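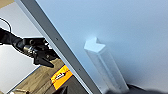

Cilldale地区生活相談窓口 多言語化事業 中間報告

最終更新:11月

助成いただいている標記事業について、今期の進み具合を報告します。前回の報告では窓口の開設準備までを書きましたので、今回は開設後の運営、翻訳資料の整備、支出の見通しを中心にまとめます。

1.窓口の運営

相談窓口は予定どおり週三日で開いています。受付時間は当初、午前10時から午後4時としていましたが、仕事帰りに寄りたいという声が続いたため、金曜だけ午後7時まで延ばしました。延長した時間帯は税と保険の相談が多く、日中は学校関係の書類についての相談が目立ちます。

今期の相談件数は1391件でした。同じ方が続けて来られた場合も、用件が別であれば一件と数えています。電話での問い合わせは含みますが、開室時間を尋ねるだけの電話は除いています。前回報告では後者も含めていたので、そのまま比べることはできません。前期分も同じ基準で数え直しており、最終報告に両方を載せます。

内容別では、住居に関するものが最も多く、賃貸契約の更新、退去時の費用、騒音の苦情への対応などです。次いで医療機関のかかり方、子どもの入学手続きと続きます。在留資格に関する相談は窓口では回答せず、提携している専門家に引き継いでいます。引き継ぎ先からの返事が遅れる例が前半にあり、Despina Onuが先方と話し合って、受付の翌週までに一度は本人に連絡を入れてもらう形に改めました。

2.翻訳資料

対応言語は15言語になりました。すべての言語で揃っているのは、ごみの出し方、転入転出の届け出、急病のときの連絡先の三種類です。それ以外の資料は需要の多い言語から順に進めています。

翻訳の確認は、訳した人とは別の人が原文と照らし合わせる方法をとっています。シンハラ語はIresha Samarakoon、ヒンディー語はJyoti Bajpaiが確認の取りまとめをしています。ベンガル語版では、行政用語の訳が資料によって食い違っていることがわかり、Dinesh Bhattacharjeeが用語表を作り直しました。この作業に時間を取られ、保育所の申込案内のベンガル語版は公開が予定より一か月遅れました。用語表は他の言語の担当者にも渡してあり、同じ形式で作成を始めています。

印刷はTalukderに委託しています。少部数ずつの増刷に応じてもらえるので、制度改正があっても古い版が大量に残ることはなくなりました。一方で一部あたりの単価は上がっており、部数の多い資料だけはまとめて刷る方向で見積もりを取っています。
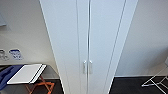 旧版の回収も並行して進めました。図書館と診療所に置いていた分は引き取りが済み、集合住宅の掲示板に貼られたものがまだ残っています。管理会社のSernettiには差し替えを依頼済みで、巡回の際に順次貼り替えるとの返事をもらっています。

3.担当者の研修

新しく加わった相談員向けに、聞き取りと記録の研修を3回行いました。記録の書き方は人によって長さも項目もばらつきがあり、後から読んだ別の相談員が経緯をつかめないことが課題でした。研修後は、相談の要点、伝えた内容、次にすることを必ず分けて書くようにしています。個人情報の取り扱いについては誓約書を改め、全員から提出を受けました。

通訳の手配では、ネパール語とティグリニャ語の担当者がまだ足りません。Jinfeng Chengが近隣の大学と専門学校に声をかけており、面談の日程を調整中です。確保できるまでは電話通訳のAkenを使いますが、込み入った相談では三者通話だと時間が倍近くかかるため、予約制にしています。

4.支出の状況

人件費と会場費は計画の範囲内です。電話通訳の利用料は計画を上回っており、このままだと年度末に不足が出ます。印刷費の残りを充てたいと考えており、費目間の流用について別途申請書をお送りします。交通費は、出張相談を二か所で見送ったため余りが出ています。

予算の執行はほぼ3か月分が残っている状態です。領収書の写しは費目ごとに整理し、最終報告に添えて提出します。

5.今後の予定

・保育所と学童保育の申込案内を、募集開始に合わせて配布する
・見送った出張相談のうち一か所を、会場を変えて実施する
・利用者への聞き取り調査を行い、受付時間の見直しに使う
・用語表を全言語分揃え、ほかの団体にも提供できる形にする

聞き取り調査の質問案は現在作成中です。項目についてご希望があれば、来月の打ち合わせまでにOnu宛てにお知らせください。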